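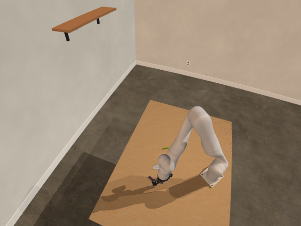

Our group took on the sorting task from the Drunitz student challenge this year, and this report covers what we built, how we tested it and what we would hand on to whoever picks it up next. It was written by the three of us together, with a good deal of patient reading by our tutor, Arnaldo Bastos, who has seen more drafts of it than anyone should have to.

The task sounds simple when you first read it. A robot arm has to find small coloured pieces lying on a wooden board, pick them up and put each one down in the area set aside for its colour. We did all of the work in simulation, using Orna, which the robotics club at Kiltis College already had running on the lab computers. We were grateful for that! None of us had programmed an arm before February, and it was a great comfort to know that if we drove the gripper straight through the table we could press reset and go and make a cup of tea.

## Setting up

We started from the room that comes with the club's copy of Orna and left most of it alone. It is a plain corner with a shelf on one wall, a socket low down on the other and a dark grey floor, and the arm is fixed near the right-hand side of the board. We did talk for a while about taking the shelf out, as the arm never goes anywhere near it, but the background makes the colour finding a little harder and we felt that was fairer. A shelf in an orange-brown colour is not so far from the colour of the board, and our first attempt at finding the board by colour alone was quite happy to include the shelf as well.

The program has two halves. The first looks at the camera view and works out where the pieces are, and the second, which we named Habte after the street where most of it was written, turns those places into movements. Habte moves the gripper to a point above a piece, turns the fingers to suit the way the piece is lying, lowers them, closes them and lifts. We kept the movements slow. There is a time limit in the challenge, but we never came close to it, and slow movements were much easier to follow on the screen when we were trying to see what had gone wrong.

## Finding the pieces

This took far longer than we had planned. The pieces are tiny compared with the arm, and purple gave us the most trouble of all the colours. In good light it was fine, but the arm throws a large shadow across the board, and a purple piece lying near the edge of that shadow could come out so dark that our program left it out altogether. We spent the best part of a fortnight changing the colour limits by hand before Arnaldo gently suggested we compare each piece with the wood next to it, and that got us moving again.

The other difficulty was the arm itself. From our steep camera position the wrist often covers part of the board, and a green piece behind it may show as nothing more than a thin sliver. At first the program treated a sliver as a whole piece and sent the gripper to the middle of it, some way off from where the real middle was. Now it waits until the arm has moved aside and looks again — a small change, and probably the one we are proudest of. Two blue pieces close together just below the gripper are still awkward, and every so often they are read as one.

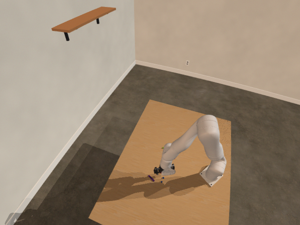

## Testing

We ran the finished program 100 times, scattering the pieces afresh before every run, and counted a run as good only if all of them ended up in the right areas. By that measure we had 77 good runs. Of the others, 17 went wrong at the pick, nearly always with the fingers coming down at a poor angle and nudging the piece along the board. The rest were colour mistakes, or runs where a piece was never found.

We had hoped for a better score, if we are truthful, but it was a great deal higher than the one we had before the shadow work, and we were all rather pleased on the afternoon the last run finished.

## What we would do next

The obvious job is a second look just before the fingers close, so that the arm can correct its angle. We made a start on this, but it clashed with the waiting step and we ran out of term. We would also like to try a second camera on the far side of the board, which ought to help with pieces hidden by the wrist.

The code and the settings for all the test runs are in the club folder at Kiltis, under the project name. Please read the notes on colour limits before changing any of them, and do keep the old values somewhere safe. We didn't, the first time, and it cost us a weekend.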